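Hutau KS2 kitchen scale, long-term review

The KS2 is the flat one in the Hutau range, 17 mm thick with a glass top and a two-line display. It replaced a Skivus dial scale that had drifted badly at the low end. I have used it daily since August, mostly for bread and for portioning.

Accuracy was checked with a 100 g calibration weight placed at the centre and then at each corner. The centre read 100 every time. The two rear corners read 2 g low, and the front corners were correct. For flour this is of no consequence. For yeast or salt, keep the bowl in the middle. 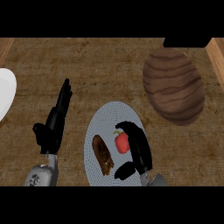
Tare is the KS2's best feature. It responds on the first press and holds the zero for several minutes, where the Kavanagh I tried last year gave up and switched itself off halfway through a dough. Flat crockery is the usual test of a small platform, as a wide rim tends to hang over the display. A round grey plate is the sort of thing I weigh on most often, and mine comes to 305 g. It tares without complaint, though the lower line of the display has to be read from a slight angle. An oval serving dish hides both lines completely. A pull-out display would cure this, and Skindora fits one at a similar price.

The battery cover is poor. It is held by a single thin clip and needs a fingernail to open – mine already shows a white stress mark. Cells are supplied. There is no mains or USB option.

Units are grams, ounces and millilitres. The last assumes water and should be ignored for milk or oil. The scale remembers the unit last used.

Cleaning is a damp cloth only. Flour collects in the seam around the glass and has to be brushed out.

Recommended for baking, less so for anyone who weighs straight into large dishes.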